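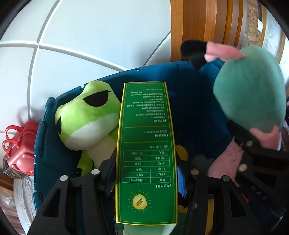 Vol. 8, p. 529

Figure 3. Back panel of a medicine carton in Chinese, with the amounts by age group set as a table.

3.2 Dosage amounts in tables and in running text

The second part of our study concerns how the amount to be taken is presented on the outer carton of liquid medicines. In the material collected at Bikomham and Purdale, two forms are common. In the first, the amounts are written inside a sentence, and the reader must find the right age between commas. In the second, each age group has its own row, with the amount in millilitres beside it (Figure 3). Some cartons use both forms, and in a few of them the two do not agree in wording.

We asked 612 adults to read one carton each and to say how much they would give to a child of a stated age. The cartons were in the first language of the reader. Readers of the table form answered faster, and they returned less often to the beginning of the text. The difference was larger among older readers - a result already suggested by Kanaujia in the pilot work at Purdale.

The size of the letters remains a difficulty. A table takes more space than a sentence, and the printer often makes the characters smaller so that the maker's address and the registration line can stay on the same panel. Several participants held the carton very near to the eyes, and others asked for a lamp. Bisht has proposed that the address should be moved to a side panel, but we have not tested this arrangement.

Ranges such as 20–30 ml caused a different kind of doubt. Many readers chose the lower number, and a smaller group chose the middle. When they were asked for a reason, most of them mentioned body weight, although the cartons in this part of the test gave only age. We come back to this question in Section 4.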